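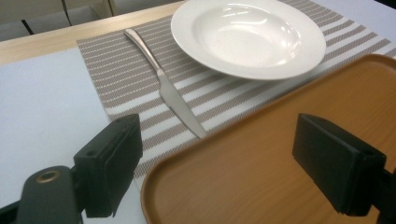
Ich wollte nie über Verbandspolitik schreiben. Ich wollte Fußball gucken, am liebsten sechste Liga, am liebsten mit Bratwurst, und danach zwei Stunden über einen nicht gegebenen Elfmeter schimpfen. Und dann saß ich im Oktober in einer Mehrzweckhalle in Tarberg und hörte mir an, ob die Stimmen der kleinen Vereine künftig weniger zählen sollen als die der großen. Freiwillig! Mit Notizblock!

Angefangen hatte es mit einem Brief. Mein Verein, der SV Skutitz (ich bin da seit der E-Jugend Mitglied, spielerisch eher ein Missverständnis), bekam Post vom Kreisverband. Die Antragsgebühr für Satzungsänderungen solle steigen, auf 3.000 Euro. Bisher kostete so ein Antrag gar nichts. Im selben Umschlag steckte der Vorschlag, die Amtszeit des Präsidiums von drei auf sechs Jahre zu verlängern. Man muss kein Jurist sein, um da zweimal hinzugucken.

Also Tarberg. 16 Vereine waren stimmberechtigt, und bei den meisten kannte ich wenigstens den Platz, auf manchen habe ich mir schon das Knie aufgeschlagen. Vorne die lange Tischreihe des Präsidiums, Mineralwasser, Namensschilder, eine Glocke. Die Glocke wurde oft benutzt. Wer länger als drei Minuten redete, wurde abgeläutet, es sei denn, er saß selbst vorne.

Richtig laut wurde es beim Punkt Finanzen. Der Verband hatte 3.450 Euro für eine »Repräsentationsreise« ausgegeben, und zwar zum Partnerverein nach Dalthorpe, zu einem Jugendturnier, an dem aus unserem Kreis keine einzige Mannschaft teilnahm. Zum Vergleich: Unsere Jugendabteilung kommt mit rund 2.000 Euro durch die ganze Saison, Bälle, Fahrten und Weihnachtsfeier eingerechnet. Die Frau neben mir rechnete das auf der Rückseite der Tagesordnung in Trikotsätze um und schob mir den Zettel rüber. Ich habe ihn noch.

Die Begründung vom Podium war, dass man Beziehungen pflegen müsse. Kann ja sein. Ich pflege auch gern Beziehungen, nur zahle ich mein Bier dabei selbst.

Abgestimmt wurde dann doch noch, nach einer Pause, in der auf dem Flur mehr entschieden wurde als vorher im Saal. Die Gebühr fiel durch. Die längere Amtszeit auch, allerdings knapper, als mir lieb war. Die Reisekosten soll jetzt das Prüfbüro Wojcik durchsehen, das mit dem Verband bisher nichts zu tun hatte, und bis der Bericht vorliegt, bleibt die Entlastung des Präsidiums offen.

Auf der Rückfahrt haben wir zu viert im Auto gestritten, ob das nun ein Erfolg war. Ich fand ja, zwei fanden nein, der Fahrer wollte das Radio lauter haben. Skutitz hatte am selben Nachmittag übrigens 1:4 verloren, und der Elfmeter war wieder keiner.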